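Clear-table practice

Clear-table practice is the set of house rules a lot of small robot workshops follow when a two-armed machine picks up everyday things from a table. I learned it at Stundton from Ankica Stojanović, so this article leans towards her way of doing it. It isn't a formal standard, and you won't get a certificate for it!

Before the arms move

The first rule is about space. Both arms start low and apart, with open floor between them, and the cables get enough slack to follow the wrists without snagging. People keep their hands off the tabletop until the arms are parked again. Put out only a few items at a time, with gaps between them – a gripper needs room on both sides of whatever it's after.
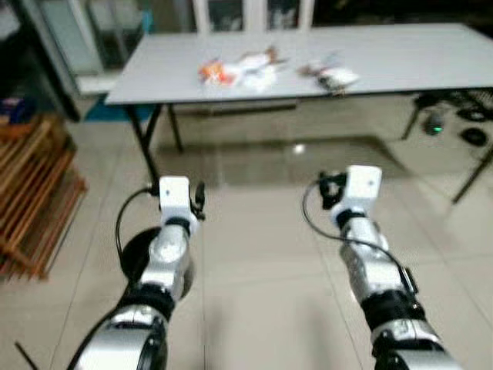
Two arms facing a folding table, with a crumpled snack package towards the left.

The Gumede checklist, which is the one I carry about, runs to 32 lines. I'd say 4 of them matter every single day: clear floor, free cables, stop button in reach, one person in charge.

Gripping soft packaging

Packets and wrappers are where people get careless (me included). The usual advice is to take hold of a narrow end and squeeze no harder than you must. Ribbed fingers help, and so does going slowly. Lettering may well be upside down to the wrist camera, so don't let a label decide which way up a thing is. Boxes with torn card deserve a note in the log, and printed pictures of a product shouldn't be logged as the product itself.

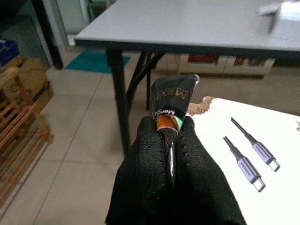

Keeping records

Letay Feyisa's rule at Skidwood is to write down every drop, even the boring ones. Her log passed 3000 entries last November, and I've happily lost whole evenings to reading it.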